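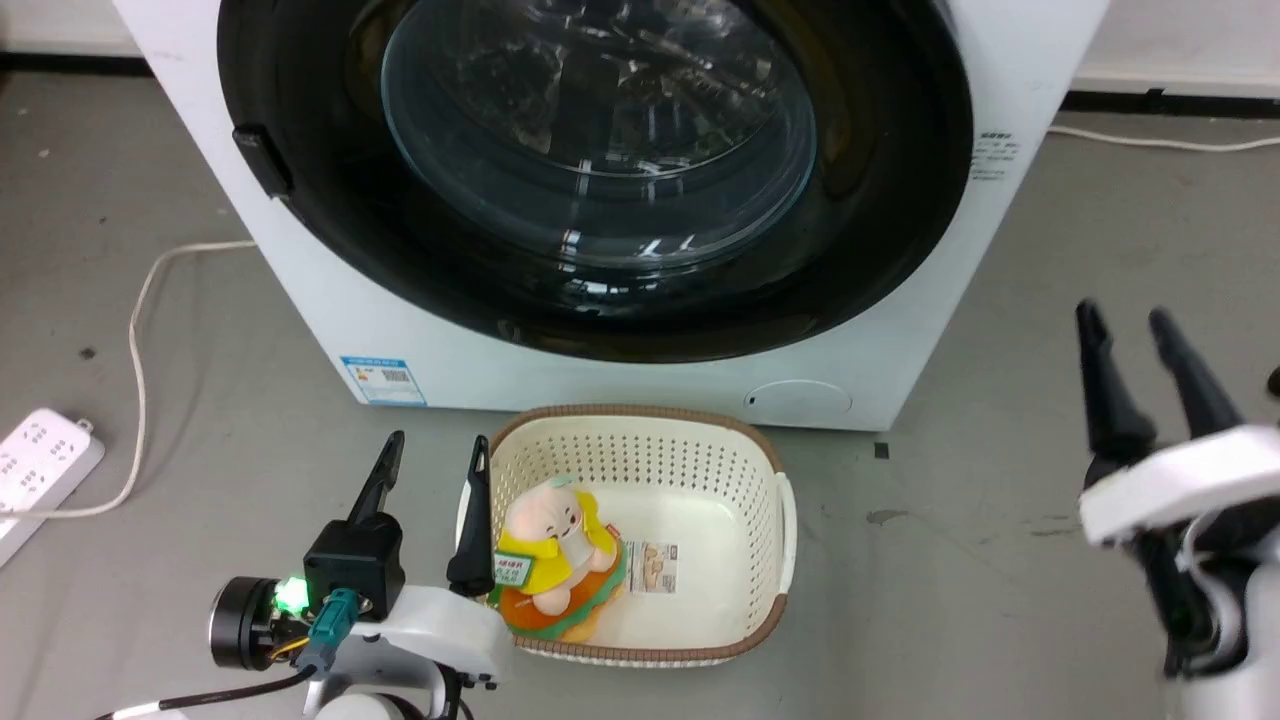

I own a Sastora tote that cost $238, and it spends most of its life in a cloth bag so that it won't get dirty. A bag in a bag. The care card says to avoid rain, sun, perfume, denim and "prolonged contact," which I take to mean carrying it. My $12 canvas sack, meanwhile, goes behind the big round glass door of a front loader with the dish towels and asks for nothing.

I blame the trim. Somewhere along the line, handbag makers decided that canvas alone looked cheap, so they added leather handles, leather corners and a leather tag to hang off the leather handles. Now the part that gets filthy can't be washed on account of the part that doesn't.
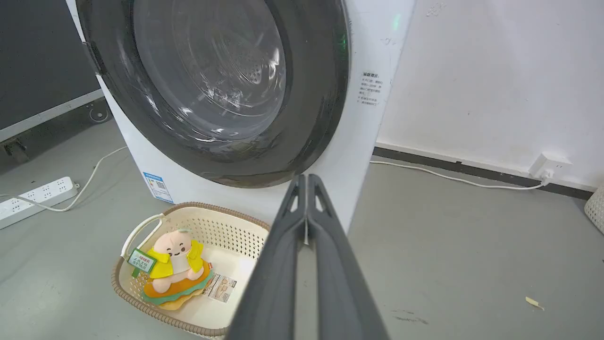 Washer and basket, ready for canvas.

My friend Tainá Cavalcanti swears by her Seder, with handles that unsnap – up to 50 washes, she claims, though I have never seen her do laundry. Aluteo tried something similar last November and then charged extra for the snaps. Gillies still sells a plain one in 10 colors, and the salesclerk looked a little sorry for me when I asked for it.

I bought the navy. It has one pocket, no emblem and no card of instructions, and I have put it down on the floor of a bus. The Sastora has yet to meet a bus.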